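MT214 Materials in Domestic Use
Handout 5: Moisture movement in wood and bamboo

Read with section 3 of the course notes. The tutorial sheet assumes the definitions below.

1. Moisture content

Moisture content (MC) is the mass of water in a sample divided by its oven-dry mass, given as a percentage. Values above 100 are possible in green timber and are not errors. Water is held in two ways. Free water sits in the cell cavities and leaves first. Bound water is held in the cell walls. The point at which the cavities are empty but the walls are still saturated is the fibre saturation point (FSP), taken as 28 per cent in all problems on this course.

Above FSP a change in MC alters the mass and very little else. Below FSP the piece shrinks as it loses water and gains stiffness.

2. Equilibrium

A piece left long enough in steady air reaches an equilibrium moisture content (EMC), fixed mainly by relative humidity and to a lesser degree by temperature. For a heated room use 8 per cent unless the question says otherwise. For an unheated store use 12 per cent. The curve found while drying lies above the curve found while wetting. This is sorption hysteresis, and it will be ignored in the tutorial but not in the exam.

3. Direction

Shrinkage in timber differs along three axes. Along the grain it is small enough to neglect in most furniture work. Radial shrinkage (along the line from pith to bark) is larger, and tangential shrinkage (following the rings) is larger again. The difference between the last two is the usual cause of cupping in flat-sawn boards.

For a change wholly below FSP we use the linear form:

change in width = original width x coefficient x change in MC

where the coefficient is the fractional movement per one per cent MC in the direction concerned. Check that the coefficient you have looked up is per one per cent and not the total from green to oven-dry. Most marks lost on last year's sheet were lost there.
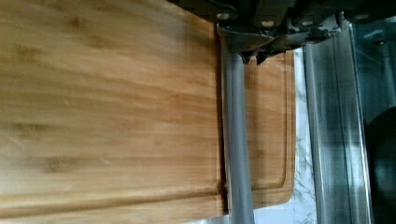
Bamboo is a grass and has no rings or rays, so the radial and tangential terms need care. In a culm, "radial" means through the wall thickness, from the dense outer skin to the softer inner part. Fibre bundles are packed more closely near the skin, and movement varies through the wall as a result. Sheet and board products are made by gluing strips together, and the strips can be laid so that their differences partly cancel. For the finished article the main question is still which way the fibres run. With a cutting board like the larger one in the photograph, the streaks follow the same line as the juice groove along the lower edge, so that groove lies with the grain and any change in width is to be expected across it. A groove cut across the grain would also expose end grain on its walls, where water is taken up much faster.

4. Uneven wetting

The equation assumes one MC throughout the piece. In practice a board wetted on one face swells on that face first and bows away from it — the wet side becomes convex. If the swelling is restrained for long enough the fibres are crushed, and on drying the piece ends up narrower than it began. This is compression set.

5. Worked example

The Tronby store holds a solid timber panel 400 mm wide at 12 per cent MC. It is moved to a heated room and comes to equilibrium at 8 per cent. The coefficient across the width is 0.0025.

change in width = 400 x 0.0025 x 4 = 4 mm

The panel shrinks by 4 mm. If it is fixed rigidly at both edges it will probably split — slotted fixings are the normal remedy.

6. For the tutorial

(a) A sample has a wet mass of 3273 g and an oven-dry mass of 2480 g. Find the MC and state whether the sample is above or below FSP.

(b) Repeat the worked example for a panel starting at 35 per cent MC. Note which part of the change counts.

(c) Sketch the section of a flat-sawn board before and after drying, with the ring curvature marked.

Bring your answers on paper. Coefficients are in table 3.2 of the notes.

Handout revised 7/16/03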